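Section 4: Planning and Packing Your First Overnight on the Brunton Loop

You've picked your dates and you have your permit, so now comes the fun part! The Brunton Loop is a wonderful first overnight: gentle enough for new legs, wild enough that you'll hear owls after dark. The steps below assume one night out at Puststead Camp, starting from the Vular trailhead. If you're going for two nights, read Section 5 as well.

Before you start

You'll need your paper map, your permit, the gear list from Section 3, and a clear stretch of floor to spread everything out on. Give yourself a whole evening. Packing in a hurry at 5 a.m. is how tent poles get left in the hall closet (ask me how I know).

4.1 Mark your route

1. Find the Vular trailhead on your map and trace the trail clockwise. The loop is 8 miles if you skip the lookout spur.

2. Circle the two creek crossings. The first has a footbridge and the second is a rock hop, so plan to have your poles out by then.

3. Mark the top of Pleson Ridge. You'll gain 1,685 feet getting there, nearly all of it in the morning, and the view is so worth it!

4. Write your turnaround time in the margin. For September trips I like noon at the ridge. If you aren't up there by then, head back the way you came and camp at the lower meadow.

Note: The map sold at the trailhead kiosk shows the old path along the creek. That path washed out. Follow the signed trail on the east bank.

4.2 Load your pack

5. Put your sleeping bag in first, at the very bottom. Push it right into the corners.

6. Stand your food and stove close to your back, about level with your shoulder blades. Fill the gaps around them with spare clothes.

7. Lay the tent body and rain fly on top of that. Poles go down one side, under the compression straps.

8. Keep the top pocket for things you'll want on the move: headlamp, snacks, sunscreen, map, first aid kit, and a warm hat.

9. Sort your small stuff into clear zipper bags before it goes in. One for fire starters, one for toiletries, one for repair tape and cord. Squeeze the air out and run your thumb along the seal twice. 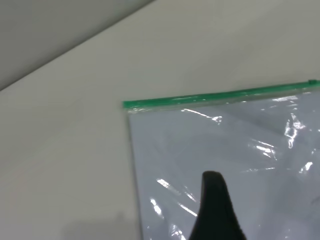
10. Put the pack on, fasten the hip belt first, and walk around the block. Go up some stairs if you have them. If it leans to one side, take it off and shift the water.

Caution: Carry your fuel canister upright and away from anything sharp. Never store it inside a hot car overnight.

4.3 Leave your plan with someone

11. Text or hand a copy of your route to a friend, including the license plate of the car you're leaving at Vular.

12. Agree on a time when they should call the ranger station if they haven't heard from you. Phones get no signal between the second crossing and the ridge, so make it a generous one.

Note: Puststead Camp has no piped water. Filter from the creek above the camp, and fill up before dark.

Turn to Section 5 for setting up camp, hanging your food, and extending your trip to the upper lake.

Guide text by Naima Morsy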